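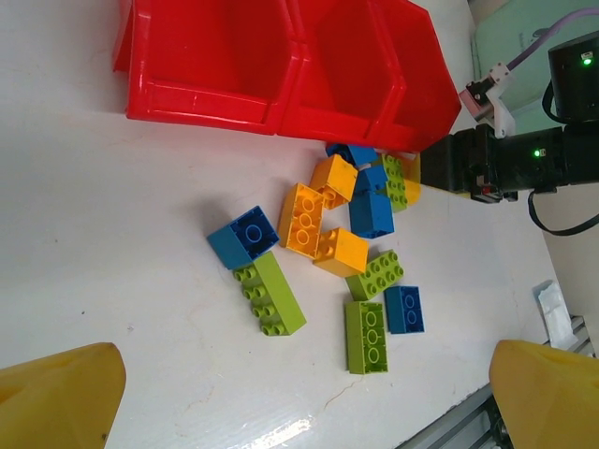

Povovstead toy library to charge late fees, starting with itself

POVOVSTEAD - The town's toy library will begin charging for overdue loans in August, ending a grace period that was meant to last one summer and has now outlived two of the library's own carpets.

Under the new rules, a toy kept past its 30-day loan will cost the borrower $5, whether it is a board game or a single rubber duck. Families who bring everything back before the change will owe nothing and will be asked no questions, including the obvious ones about teeth marks.

The library, which shares a building with the Illurden Street laundromat, says 133 items are currently overdue. The oldest is a wooden farm set checked out when the borrower was in preschool. The borrower now has a driver's license and, according to the library's records, still has the cow.

Building bricks are a problem of their own. They are lent by the tub and come back by the tub, but the weight tends to change in between. One set returned last spring was heavier than when it left, which the staff put down to generosity until they found the gravel.

The announcement got off to an awkward start on Friday, when the Nygård branch pointed out that Povovstead had borrowed a puppet theater from it and never sent it back. At the posted rate, Povovstead now owes its first $5. A spokesperson confirmed that the theater had been located and that the curtain was being washed.

Money from the fees will go toward a new set of shelves from Wilside, a local cabinet shop, priced at $200. The library needs 40 late returns to pay for them. It would also like people to return things on time.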